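Forums > Grippers and End Effectors > Faults and Safety

Left jaw letting go late when dropping light rubbish
Started by Sanaa Fawzy, 2019-08-04

Sanaa Fawzy
Hello all, and sorry in advance for the length. We've been doing tidy-up work with a pair of hand-held grippers, picking light rubbish off a table and dropping it in a lined bin beside it. Lovely, easy work until last week, when one of them started hanging on. You open your hand, the right jaw moves away as it should, and the left sits there for a moment and then springs open with a real snap. Yesterday it caught the skin beside my thumb (nothing awful, a blood blister, but my coffee went everywhere!). I've wiped the pads and checked the pivot screws for play, and I can't feel any. The log shows the first late release at cycle 287 of the session. Where would you look next?

jakow_bench
Ouch, hope the thumb's recovering. My money is on the return spring. Ours went soft at 2000 cycles and did exactly this, fine in the morning and grumpy by lunch. Swap it before you pull anything else apart, it's a cheap part and a ten-minute job.

Mudlark
I'd have to disagree with Jakow there, friendly as ever. A soft spring gives you a slow jaw, and Sanaa says hers snaps. To me that's a link binding and then letting go. Back the pivots off a touch and work the jaw by hand with the trigger disconnected. And please, nobody use it on a person's furniture or near kids until it's sorted.

jakow_bench
Fair point about the snap, though I've seen a spring hook catch on its post and do the same. Try both, I suppose.

Sanaa Fawzy
Thank you both, you're very kind. I loosened the left pivots a little this morning and ran 30 drops. Two were late, so it's better but I wouldn't call it cured. The spring is coming from Gikadeck, and I've put a tag on the handle so no one else picks it up in the meantime. This is the sort of drop I mean, wrappers and odd bits of packet straight over the bin:
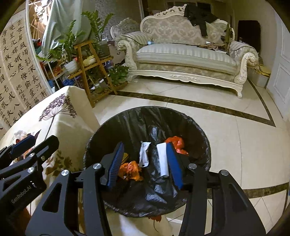
Sandoval
Two late out of 30 is still too many for something that has already bitten you, so I'd leave that tag on after the new spring goes in and run another 400 with gloves on before trusting it. We didn't wait long enough with ours last October and had to strip it a second time.

This forum uses cookies to keep you logged in. By continuing to browse you accept our cookie policy.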